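Wornside Offering Basket System

Parish and Diocesan Supply - Collection and Procession Goods

Item group 308

The Wornside system is a set of collection baskets, liners and stacking trays for Catholic parishes and other churches that pass a basket at the offertory. It replaces the mixed lot of wicker and wire baskets many parishes have gathered over the years. Everything in the range fits together, stores in one cabinet and can be ordered by the piece.

The line was revised in April 2026. Parishes that bought the earlier baskets can keep using them with the new liners, but the old trays do not hold the new handled basket.

What is in the range

Pew basket, flat. Passed hand to hand along the row. Shallow, with a rolled rim and a felt base.

Pew basket, handled. The same basket on a fixed ash handle, for ushers working from the aisle. The handle unscrews for storage. Please do not use it with the flat basket, which has no socket.

Gathering basket. Larger and deeper, with two side grips. Ushers empty the pew baskets into it at the back of the church before the procession. It holds the contents of eight pew baskets with room to spare.

Liner. Washable cotton, with a drawcord. Fits the gathering basket only. Sold in white, green, violet and red, so a parish can follow the season if it wishes. Rose is made to order and should be requested by July for Advent delivery.

Stacking tray. Holds six flat baskets or four handled baskets with the handles off.

Choosing quantities

Most parishes order by the number of aisles and not by the number of seats. A church with a center aisle and two side aisles usually needs eight pew baskets and one gathering basket for each Mass team. If there is a second collection, a second set of pew baskets saves the ushers from emptying and starting over. Second sets can be ordered with a colored felt base so the two collections stay separate on the way to the sacristy.

For large celebrations such as a confirmation or a cathedral ordination, we suggest one handled basket for each block of rows. We do not rent baskets, but a parish may return unused pieces within 30 days if the tags are still on. 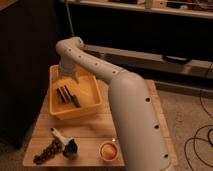

Yellow plastic basket.

Counting room use

The liner lifts out with the cord drawn closed and goes into the safe as it is, or into a tamper-evident bag if your diocese requires one. The liner is not a security bag. It has no seal and no serial number. Check your diocesan finance policy before changing the way money is moved from the church to the counting room, as some policies name the type of bag to be used and the number of people who must be present.

Liner sizes match the Graso bag, which we also carry. One full liner fits inside one Graso bag without folding. Graso bags come in boxes of 200 and are numbered in sequence.

Marking and engraving

A brass plate with the parish name can be fixed to the handle or to the rim of the gathering basket. The plate holds two lines of text. Memorial wording is fine, and we can set it in English, Spanish, Polish or Latin. We engrave what is sent to us, so please have someone read the accents and spelling before the order goes in. Plates cannot be returned.

Care

Wipe the rims with a damp cloth. Do not soak the felt. Replacement felt comes precut with an adhesive back, and the old piece peels off if it is warmed a little with a hair dryer. Liners may be machine washed cold and should be dried flat - the cord shrinks in a hot dryer and then will not close the bag fully.

Ash handles need a light coat of oil once a year. Handles that have been left in a damp sacristy may swell at the thread. Let them dry for a few days before trying to unscrew them.

Ordering

Orders are packed at our Rumutow warehouse. Stock items leave in 3 working days. Engraved items and rose liners take longer, and the date is given when the order is confirmed.

Parishes and schools may order on account. Please include the parish name, the diocese, a delivery address with someone present during the day, and a tax exemption form if you have not sent one before. Rectory addresses are fine. We do not deliver to post office boxes.

Related items

Graso numbered bags, box of 200
Rumutow sacristy cabinet, two door
Oh envelope rack, pew mounted, item 114
Replacement felt, flat or handled
Ash handle, single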